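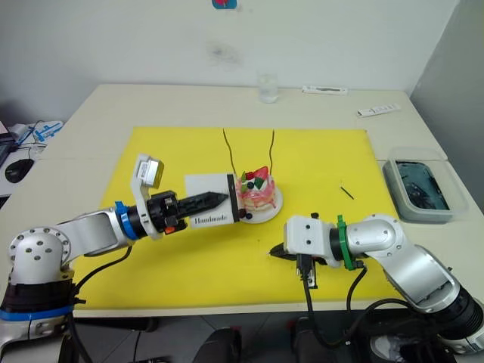 1/ I've had a few messages asking why I still own Korngate after the last report. Easier to answer once. This is a thread on self-storage, one company in it, and what I look at when I read their numbers. Not advice. I own the shares and you should assume I'm biased.

2/ For anyone new: Korngate rents out storage units. Most of what it owns is drive-up, single story, on cheap land at the edge of mid-sized towns. It has 70 facilities. No debt due this year. The dividend has been flat for a long time and I don't expect a raise.

3/ The bear case is simple. People rent storage when they move. People aren't moving. Mortgage rates keep them where they are, so fewer boxes need a place to sit between one house and the next. I agree with all of that, and it shows up in new rentals, which were down again.

4/ What the bear case leaves out is the people already inside. Someone who rented a unit in Plornville three years ago for a dining set and some tires mostly doesn't go get the dining set. They get a rate letter, they grumble, they pay. That customer carries the whole business.

5/ So the first number I look up is length of stay. Occupancy comes second. Occupancy can be bought with a one-dollar first month. Length of stay can't be, or at least not for long. Korngate's has gone up every quarter since they started printing it.

6/ They do make it hard to find. It's in the supplement, past the map, in a footnote under the same-store table. I don't know why a company would hide its best number. I've written to investor relations twice and got a polite reply both times and no change.

7/ Now the part I don't like. "Same-store" is supposed to mean the same stores. Last year they pulled a handful of facilities out of the pool for "repositioning." If you put those back, the revenue line goes from slightly up to slightly down. Every company in this sector does it. I still adjust for it, and so should you.

8/ Supply is the other thing. Plornville is their biggest market and Culia opened there last October with a three-story climate-controlled building of 595 units, right off the highway. Korngate has four sites within a short drive of it. On paper that looks bad.

9/ I went and looked. The Culia building is nice. It has an elevator, carts, and a lobby that smells of paint. The street rate for a ten-by-ten was $70 a month on the web and quite a bit more if you walked in and asked at the desk. That's a lease-up price and they won't hold it once they fill.

10/ Korngate's nearest site doesn't have a lobby. It has a gate, a keypad and a phone number. But you can back a truck right up to the door, and half the renters I saw were contractors loading tools. They aren't going to take a ladder up in an elevator to save a few dollars. Different customer.

11/ I sat in the lot for an hour and that's all the channel checking I did. Don't put too much weight on it. One lot, one morning, good weather. 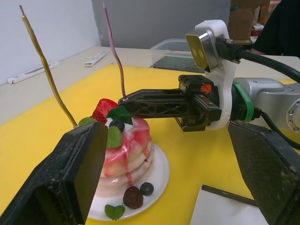 12/ Back to the balance sheet. Book value doesn't help much with these. The land was bought a long time ago and the buildings are depreciated as if they wear out like factories. A metal door and a concrete slab don't wear out that fast. I value it on cash flow after real maintenance, meaning roofs, paving and doors.

13/ On that basis I get a yield a little above what the private buyers have been paying for. The gap is small. It was much larger when I bought, and if you don't own any I can't tell you it's a steal at today's price.

14/ About the private buyers. Mägi has been picking up small operators one at a time, mostly family-owned places where the kids don't want to run it. They've said they want 200 more facilities. There aren't that many good ones for sale, so sooner or later they look at the listed names.

15/ I don't own Korngate for a buyout. I've held enough stocks "for the buyout" to know how that goes. You wait, the thing drifts, management gives itself a retention plan, and you end up selling to pay for a car. If a bid comes I'll read it. It isn't in my number.

16/ What would make me sell:
— length of stay falls two quarters running
— they issue shares at this price to buy something
— they start building climate-controlled towers to match Culia
The last one worries me most. They're good at cheap and plain. I'd like them to stay there.

17/ Someone asked about insurance costs. Yes, up a lot, especially in the hail markets. They raised the deductible to soften it, which works until there's a storm. I take the reported expense and add some back for a normal year of damage. It knocks a bit off the yield in post 13 and I've already counted it.

18/ Someone else asked about the rate letters, and whether there's a point where people clear out. There has to be. Management says they test it site by site. I'd guess the limit is lower than they think in towns where wages are flat. If regulators get interested in move-in teasers followed by big increases, that hurts everyone in the sector, Culia more than Korngate.

19/ Position size: it's my fourth largest. I trimmed a little in the spring to pay taxes and haven't added it back. No plans either way before the next report.

20/ I'll post the adjusted same-store sheet when I've cleaned it up. It has my notes all over it right now and two of the tabs are broken. Prices in this thread are as of 15/05/2026.

Comments

storageguy_mw
I manage a site for one of the small operators. Post 10 is right, my contractors never leave. The ones who leave are students and divorces.

fixedincomefan
You say no debt due this year but what about next year? Thought there was a term loan.

Author
There is. It's floating and they swapped most of it. I should have put that in. The swap ends before the loan does, so there's a few months uncovered.

pdx_tenant
As someone who's had three of those rate letters, I moved out. Took me a whole weekend and I threw most of it away.

quietcompounder
70 facilities and four of them next to a new build in the biggest market seems like more exposure than you're making it sound. What share of revenue is Plornville?

Author
They don't break it out by city, only by state. My estimate is in the sheet, will post it.

rlk_88
Sold mine last year, no regrets. Good thread though.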